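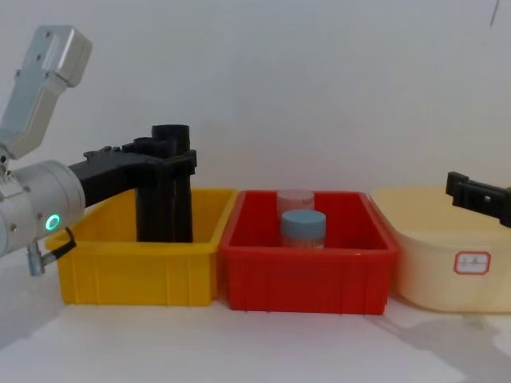
Sorting station, left arm at the yellow bin, right arm at the labeled tub. Items 1 to 14 apply.

Falley Workroom
Chore Readiness and Safety Checklist: Sorting and Putting Away
Date of walk-through: December 17, 2025
Station: Sorting table, two arms
Result: Pass with comments (supervised use only)

A word before the list. We get asked all the time whether the arms are ready to do the putting away on their own, both by the people from the Rudlow shop, who would love to hand over their small parts, and by friends who would simply like somebody else to tidy the bathroom shelf. I've tried to answer that as I went along, under each item, so please do read the comments and not only the marks. OK means carry on. Watch means carry on with a person standing by. Fix means stop until it's done.

PART A. TABLE AND BINS

1. Table top clean, with no crumbs, grit or spills under the bins.
OK. Wiped before the start. I do still wish we had a second cloth kept on this side of the room, as I seem to write every time.

2. Bins lined up and in the order given on the station card.
OK. Yellow, then red, then the cream tub. Please put them back in that order after washing, even if another order looks nicer to you. The arms go by the card, and a person coming in fresh does too.

3. Bins sound, with no cracks in the rims or split corners.
OK. Run a thumb along each rim (gently!) and turn the bin over to look at the base. A rim that has gone a little chalky can stay in use, but make a note of it.

4. Bins held in place so they can't creep across the table.
Watch. When a gripper leans on a wall, a light plastic bin will happily go for a walk. A person puts out a hand and steadies it without thinking, and that little habit is one of the hardest things to pass along to a machine. Non-slip mat is on the order list for March.

5. Labels present and readable from the front.
Watch. The handwriting on the cream tub's label has gone faint. Go over it with the thick marker, please, and let it dry before you put the tub back. The yellow and red bins are known by color and that has served us well so far.

PART B. ARMS AND GRIPPERS

6. Both arms firmly mounted, with no wobble when pushed by hand at rest.
OK. Checked both with the power off, as you should.

7. Cables clear of bin rims and of the gripper's path.
Watch. Look closely at the black cable loop under the left arm, down by the near corner of the yellow bin. I would like to see it clipped up a bit higher. A loop that hangs near a rim is a loop that will one day go under it, and then up comes the bin along with the arm. Tie it so the joint can still turn all the way both directions before you trim the tie.

8. Gripper fingers clean and fully seated, with no play.
OK on both. Dust does build up in the small cutouts, and an old soft toothbrush gets it out better than anything we've bought for the purpose.

9. Indicator light looked at before anyone reaches in.
OK. I'll say again what I said at the Pascual visit: a green light is a nice friendly color, and people take it as an invitation. Don't reach in on the strength of the light alone. Press the stop first, see the arm at rest, and then put your hand in.

10. Stop buttons tested, one for each arm.
OK. Both pressed 3 times, both good. They need to be where the person standing by can reach them without leaning over the table.

PART C. THE CHORE ITSELF

11. Tall items: gripped securely, and lifted clear of the rim before moving sideways.
Watch. The joined black tubes are our practice piece for this, and they're a good one, what with the uneven heights and the open tops. The left arm takes hold of them nicely in the yellow bin. My worry is always the bottom end, down inside where it's hard to judge how much is left to lift. You or I would feel it bump and ease off. Keep the speed at setting 2 for anything tall, and no hurrying it along because visitors are watching.

12. Small jars with lids: gripped by the body, never by the lid.
Watch. The two in the red bin, the pink one and the one with the blue lid, stand close together with one partly behind the other, just as they would on any bathroom shelf in the land. Getting the front one out without knocking over its neighbor is a fair test, and I'd call it the nearest thing we have to a real household chore. Check that both lids are screwed down tight before each round. Plastic jars only, please, until I say different. Glass stays in the cupboard.

13. Both arms working: only one may be over a given bin at a time.
OK. Left arm keeps to the yellow bin while the right is at the cream tub. The red bin is shared, so that's where to keep your eyes. If both start toward it together, press both stops and write down what each arm was after.

14. Person standing by for the whole round, sleeves rolled, long hair tied back.
OK. Rounds are kept to 12 items, and then the person standing by gets a proper break. It's dull work watching something go right, and attention does wander (mine included).

TO BE DONE BEFORE THE NEXT WALK-THROUGH

Raise and clip the left arm's cable loop.
Go over the cream tub's label in marker.
Cut the non-slip mat to size when it comes, with a little to spare at the front.
Add the Nendden drawer tray to the station card, or else take it off the shelf so folks stop asking which bin it belongs with.

SO, CAN THEY DO THE CHORES YET?

For plain sorting, sturdy things into sturdy bins, with a person near the stop, I'm happy to sign, and I do think it takes a load off on a long afternoon. For a Rudlow shelf of mixed small parts, I'd say come back after the mat is in and we have a good run of rounds with the jars. For somebody's home, with glass and a cat and a shelf that was never in the same order two days running, I wouldn't sign today and I've told everyone who asked me so, as kindly as I could.

If you run the station before I'm back, put your comments under mine in pen and leave the old ones showing. The spare sheets are in the folder on the side of the cupboard, and there should be 5 left.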